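一月、午後の作業分。双腕、ブロックの課題。手でアームを持って動かす方式と遠隔操作の比較、続き。 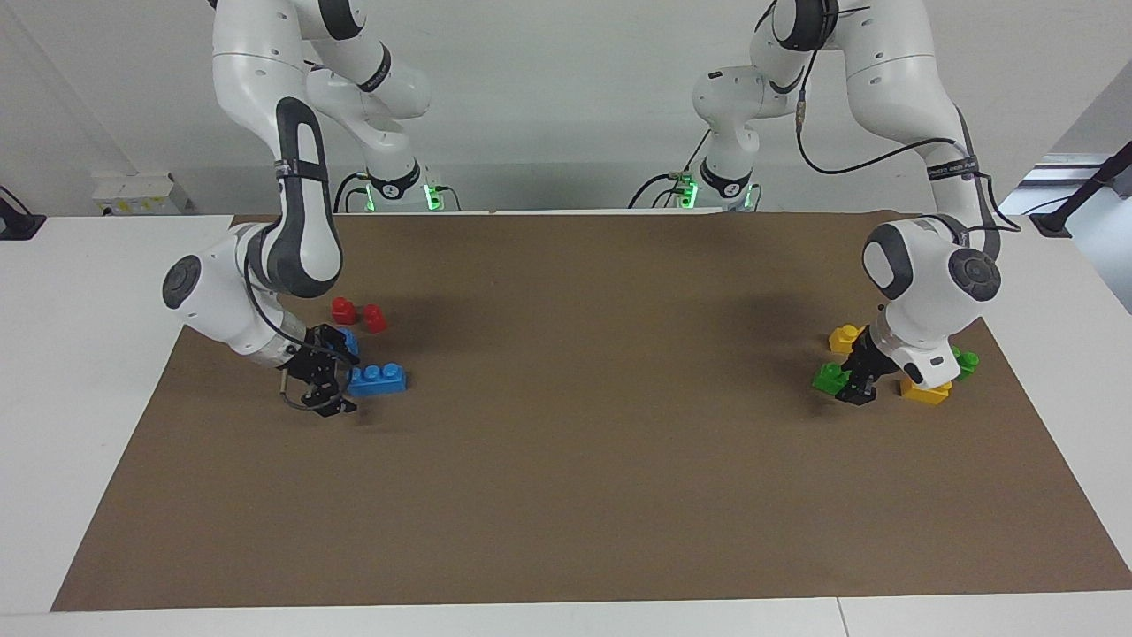
**手で直接持って教えるのと、遠隔で操作して教えるのとでは、どちらの記録が使いやすいか。**

今の課題に限れば遠隔操作のほう。直接持つと関節に人の力が乗り、トルクの記録が学習に使えない。腕や手がカメラの視野に入る問題もある。遠隔なら指令値と実測値が別々に残り、差分から接触の瞬間を拾える。ただし一本録るのにかかる時間は遠隔のほうが長い。

以下、今日の記録。

ブロックは赤、青、黄、緑。赤と青を片側、黄と緑を反対側に寄せ、茶色の紙マットの中央から手前は空けておく。置き場を中央に取るので、初期配置がここに食い込むと左右のグリッパの経路が干渉する。先週はこの余白が狭く、片腕が待つ動作まで手本に入ってしまった。待ちを学習させたいわけではないので、該当分はすべて除外した。

手順書の左右の表記をロボット基準に統一した。カメラ側から見ると右腕が画面の左に来る。Kibet Temba と私で解釈が逆になっていたことが午前中に判明し、ラベルを付け直した。対象は7本。収録ソフト Iltum の側では腕の名前を変更できないため、書き出し後にスクリプトで置換する。

午後は Temba が操作、私が記録。15本録って採用は12本。不採用の3本の内訳は次のとおり。

- 一本目:把持の直前に操作側の手が止まり、グリッパがブロックの真上で停止したままになった。停止区間を切れば使える可能性はあるが、切った箇所で速度が不連続になる。
- 二本目:指がブロックのスタッドに乗った。位置合わせではなく高さの問題。
- 三本目:操作は正常。記録側の時刻がずれていた。これは私の設定ミス。

スタッドに指が乗る件は今週二度目。遠隔操作では力が手に返ってこないので、操作者は画面で高さを判断するしかない。固定カメラの映像だとグリッパと紙の隙間がわかりにくく、Temba は影を見ていると言う。指先と影が近づく速さで高さを読むらしい。試しに私も操作してみたが、影を見ると今度は水平方向がおろそかになる。慣れの問題か、表示の問題か、まだ判断できない。力覚の代わりに、接触の推定値を音で返す案を出した。Temba は音は気が散ると言って反対。保留。

立てて置くブロックについて。寝かせたものと同じ進入方向でつかむと、指が閉じる途中で倒れることがある。手本では手首の角度を変えてから降ろす。人間がやれば一続きの動作だが、遠隔だと「角度を変える」「降ろす」の二段に分かれがちで、記録にもそのまま段が出る。この段をモデルが再現しても課題の成否には影響しないはずだが、動作時間は延びる。平滑化は書き出し後にやらず、操作の練習で減らす方針とした。後処理で均すと、接触前の減速まで消えてしまう。

累計の手本数は今日で727本。Skirkton の担当者からは、数よりも初期配置のばらつきを増やしてほしいと連絡があった。妥当な指摘。現状は色ごとの寄せ方がほぼ同じで、向きだけを変えている。明日から配置表を引き直し、左右の割り当てを入れ替えた条件も加える。ケーブルのたるみが左右で違うので、入れ替え後に手首の可動範囲を確認すること。

学習のほうは夕方に Kombo の計算機で一回まわした。損失は下がっているが、実機で試していないので何も言えない。把持の開閉のタイミングだけ、手本よりわずかに早く出ている。指令値で学習させたか実測値で学習させたか、設定ファイルを見ても判然としない。前任者の書いた既定値がそのまま残っている。朝いちで確認。

そのほか。

- 紙マットの縁が反ってくる。予備の在庫を確認する。
- 操作側の椅子が低く、肘が浮く。後半の手本ほど動きが粗いのは疲労の影響かもしれない。時刻と採用率を突き合わせる。
- Plunia の手袋型の入力装置は来月まで借りられない。

十八時四十分、アームを待機姿勢に戻して電源断。データの転送はまだ終わらず、端末だけつけたまま帰る。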